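Visit to the Multine Training Centre Open Day 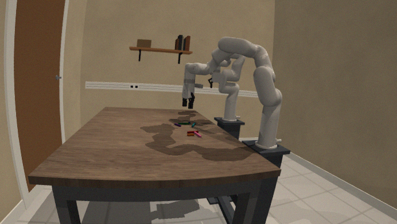

Report by Thilini Gunawardena, Regional Skills Office
December 20, 2018

The Regional Skills Office attended the open day held by the Multine Training Centre, which offers evening courses in bookkeeping, upholstery and commercial cookery. The centre enrolled over 70 adult learners in its August intake.

Director Getachew Tesfamariam welcomed visitors and outlined the revised fee schedule. Instalments may now be spread across 5 months, and concession places have been increased to 16. Tsehay Wubshet then led a tour of the teaching kitchen and the upholstery workshop, where learners were re-covering dining chairs in a grey wool cloth.

Parking remains limited, and several visitors asked about the bus timetable. The centre has written to the council requesting a later evening service. Enrolment enquiries should be directed to Hawi Lencho at the front office.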